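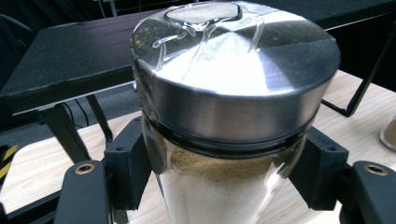

Steel-lid jar between the new pads, gripping just under the seal.

December 2020

Spent most of today on the hand tool again. The left finger had been closing a little ahead of the right since yesterday, and a jar held that way goes over at an angle when you lift. Gilmar had written it up as a worn pad. I took both fingers off to look and the pads were fine. The left bracket had crept on its screws, enough to feel with a fingernail.

Cleaned the faces with alcohol, put the brackets back on, and set the gap with the steel shim from the Gonik drawer. Threadlock on the small screws this time. None on the ones that go into the brass inserts, after what happened in May, when Tomás had to heat one out with the soldering iron and we lost a finger to it. The spare fingers came out of the printer at Desville with rough edges around the holes, so I filed those down and put them in the box with the blue lid.

Then the jars. The glass ones are the hard case. The body is smooth and the steel lid makes them top-heavy, and if the pads sit too high they push on the black seal and the lid works up. Too low and the jar swings. Right under the lid is where I want them, with both pads flat on the glass. I used the jar with the brown powder because it has some weight to it and you can see right away when it tips.

First try after the refit, it slipped. I had forgotten to wipe the oil off the pads. Wiped them, tried again, and it held. Held on the next ones too. Lost one late in the afternoon when I closed on it crooked, and I put that down to me.

The counter read 1,247 closes when I stopped. Sabine wants the pads changed every 424, and these went on fresh at the last change, so they are not due yet. I wrote the number on the tape on the toolbox lid where Ibsa will find it.

Still to do: the cable tie at the wrist is rubbing. Nayara says Damasceno has the soft kind, 36 to a bag. Ordered 2 bags. Also need to ask her for the short hex key back.

Home late. Soup, then bed.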